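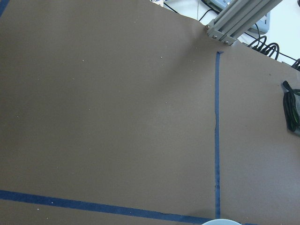 How long does a scholarship reader spend on each application? Six minutes at my speed, a little more if the essay is good.

I know this now because I spent most of November reading them for our community club's scholarship. We had 165 applications for one award of $3,000, and every single one got read by 2 people, working separately, before anyone was allowed to compare notes. My reading partner was Soon-im Chae, who used to teach chemistry and grades like it (I say this with love, Soon-im!).

I signed up thinking I'd do a few after dinner with a cup of tea. Ha. By the second week I had essays on the couch, essays in the car, and a pile next to the bathroom sink that I'm not going to discuss further. 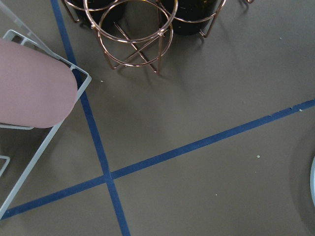 Anyway, the grades and the activity lists blurred together pretty fast. What stuck with me were the small things. One girl wrote two pages about driving her grandfather to dialysis and learning to parallel park outside the clinic. One boy wrote about getting fired from a bakery, and it was so funny that I read it out loud to my husband, minus the name. I still think about the kid who runs the snack stand at the pool and wants to study accounting.

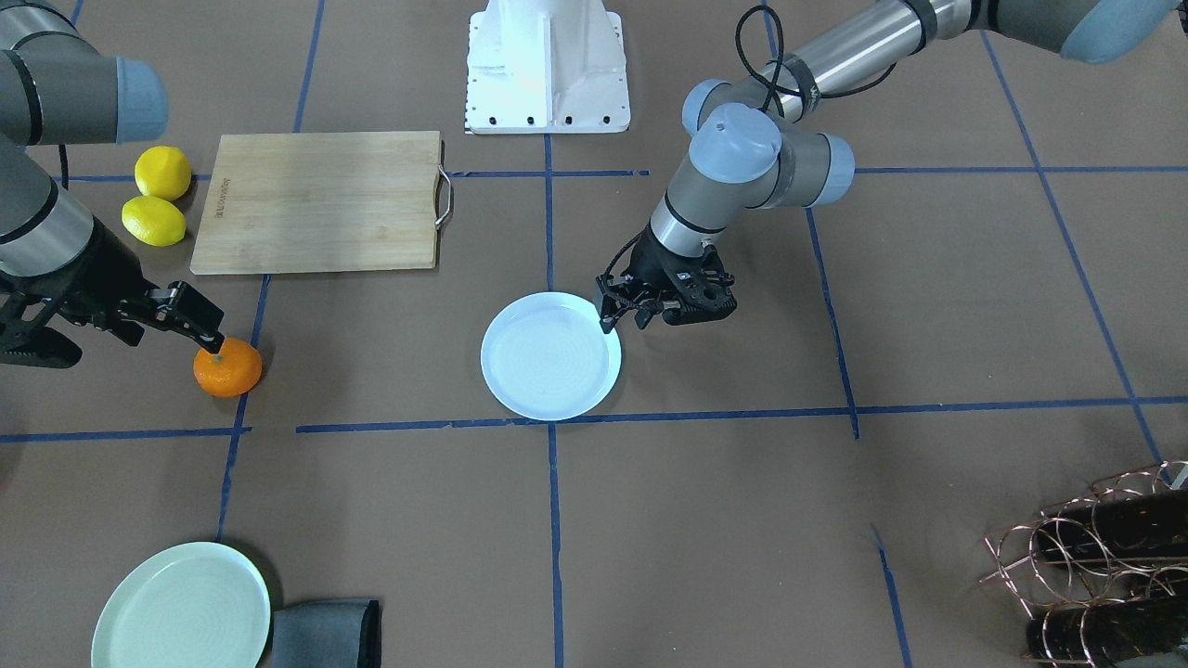 Where Soon-im and I disagreed

Oh boy. We score out of ten, and on most of them we landed within a point of each other. Then came the bakery boy: I gave him a nine and she gave him a four, on the grounds that he never answered the prompt. I reread the prompt. He did not answer the prompt. I came down to a seven and I'm still a little sore about it.

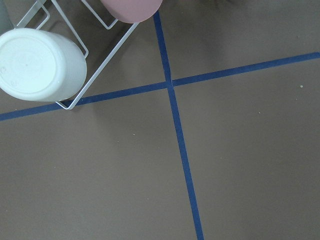

If your kid is applying next year

Answer the prompt! After that, please have them put the good part first. So many essays warmed up for a whole page with a dictionary definition of leadership, and then the real story showed up in the last paragraph. And check the name of the club. We got four addressed to somebody else's scholarship, and one of those was otherwise lovely.

Jong-dae So is already asking who wants to read again next fall. I said put me down, but I want a bigger table.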